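Play Corner Safety Check, Hubmann Room, Gravulberg
Date: 2022-11-12

Slotted wooden box: PASS. Lovely thing! Edges are softly rounded, no splinters when I ran a cloth over the top, and the slot is smooth on both sides. Please wipe inside the slot too, crumbs love it.

Low wooden tray: PASS. Corners fine, sits flat.

Red plastic cup: PASS. No cracks at the rim (I squeezed it hard). Still everyone's favorite.

Blue plastic utensil: PASS. No bite marks, which is a first.
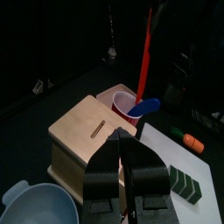

Long thin sticks: PASS WITH COMMENT. Ends are good, but these go to the over-threes only, and they get put up on the shelf after each session. We had 12 in February and I'd love to keep it that way.

Table: PASS. Steady, all bolts tight. The new feet from Talero are great, no more wobble!

Small parts tube test: PASS. Nothing loose fit inside.

Wall shelf: FIX. Left bracket has play in it. Max load stays at 20 lb until it's tightened. Ticket 513 is open with Lestau.

Outlet covers: PASS, all in place.

Overall: open for play, shelf to be rechecked.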